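Brultgate Sorting Project — Progress Report to the Bangash Fund
Prepared by Kyung-tae Moon, 25 February 2025

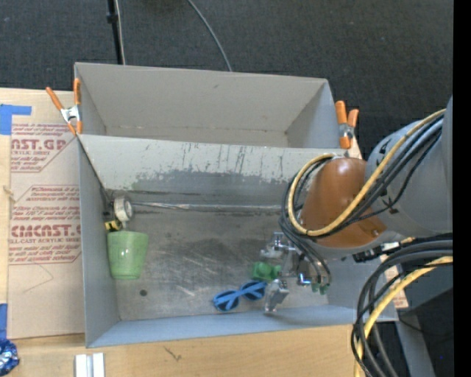

The Fund asked whether the two-bin method is working well enough to pay for a second period. My answer is that I don't know yet, and I would be careful with anyone who says they do. The method is simple: unsorted small goods go in the near bin, get looked at one by one, and move to the far bin once someone has decided they are worth keeping. Our January summary called the bins "durable, low-maintenance equipment." I didn't write that line and I wouldn't repeat it. The near bin has dark vertical scratches down its back wall and a floor covered in scuffs and smudges, while the far one has held up much better. The orange-handled spring clamps at the sides where the bins meet are a cheap fix and I have no complaint about them.

Numbers for the period

Items logged: 591. Items passed on to the Wedonier store: 226. The rest are either waiting for a second look or were written off, and the log does not separate the two. I have asked for that column twice. Until it exists, the pass rate people like to quote tells you very little, and I ask the Fund not to use it in its own materials.

Spending

The grant for this period was $4,000 and it is fully committed. Most went to shelving and rent. The Tatow labeling system took more than planned, and I still can't show that it saves any time over masking tape and a marker. The supplier says the benefit comes later. They said so in January as well.

What is slow

Cups and other kitchen pieces move quickly. A cup is easy to judge and easy to store. Gauges, dials and anything with a face take far longer, as we have no agreed way to test them, and they tend to go back in the bin for the next person to pick up and wonder about. I suspect a fair number of our logged items are the same few objects logged again.

Requests

Replace the near bin. A liner was suggested at the last review, but I'd expect it to slide around and hide small parts underneath. A new bin costs little enough that I would like it approved without a separate form.

Hold the decision on a second Tatow license until we have a full period of sorting times with and without it.

Let us drop the "community impact" score from the next report. It is filled in by whoever is free, and the number goes up every time — I can't tie it to anything that happens at the bins.

The corrected log will follow once the write-offs have been split out.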